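Robotic desk tidying

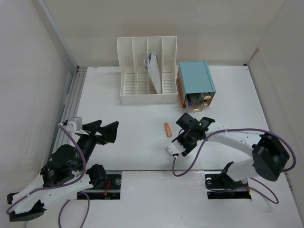
A two-arm tabletop workstation with a file organizer and a small drawer cabinet.

Robotic desk tidying is the use of robot arms to put small items away on a desk or worktop. It covers placing papers in file holders, opening and closing drawers, and sorting pens, clips and other loose objects. It is usually grouped with other light household and office chores, such as folding towels and loading dishes, that machines can do in part but are seldom trusted to do alone.

Background

Robots have handled parts in factories for decades, mostly in settings where each part arrives in the same place and the same position. Desks are harder. Items differ in size and stiffness, they lie at any angle, and the place where they belong may be partly full. Early desk systems used a single arm and a fixed list of objects. Later ones added a second arm, so that one could steady a container while the other worked.

Equipment

A typical setup has two arms mounted near the front of a table, each ending in a gripper with two fingers. Small cameras are often fixed to the grippers to give a close view of the object, and another may look over the whole table. Low walls are sometimes placed on three sides to keep the background plain and the lighting even.

Common tasks

Drawers. Small desktop cabinets have light drawers with short handles. An arm can pull one open with little force, but the whole cabinet may slide along with it. Closing is easier and is normally done with a push from a fingertip.

Paper. Thin packets and folded sheets bend when gripped and may catch on the dividers of an upright organizer. Failed attempts often leave the paper leaning or creased.

Small objects. Short, rounded items can roll when touched. A gripper has to come down squarely over them, and flat items may need to be moved to an edge first.

Performance

The Skollari desk trial, run by the workshop firm Brenell, recorded 2,083 attempts at single tidying steps. Closing a drawer was the most reliable step, and filing paper the least. A full desk of 12 items took the arms 300 seconds on average, against 70 seconds for a person. The project's lead engineer, Moataz El Fassi, wrote that most of the lost time went to second tries after a missed grip.

Current use

Desk tidying by robot remains mainly a test task. Gellance, a maker of office fittings, has tried a version for resetting shared desks overnight, with a worker checking each desk in the morning. Home use is rare. The main limits are cost, slow speed, and the need for a person to step in when an object is new to the system or has fallen out of reach.

See also

Bin picking
Laundry folding machine
Service robot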